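Ticket: Utora thermostat drops off Wi-Fi
Opened by: Nathalie Postma
Status: Open

Bedroom unit goes offline every Sunday night and comes back after 60 minutes. The hall unit stays connected. Router is a Grikanen, channel 4.
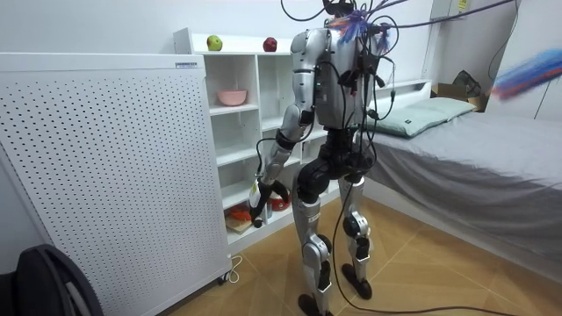
Tried so far: restarted the router, re-paired the thermostat, moved it to the 2.4 GHz band — no change. Error shown is E5.

Support reply: please turn off automatic firmware checks and report back after two weeks.

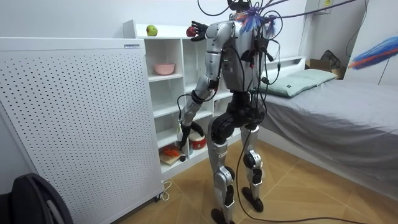
Bedroom, white open-cube shelving on the left.

Update: checks are off. It dropped again, same error. Log attached.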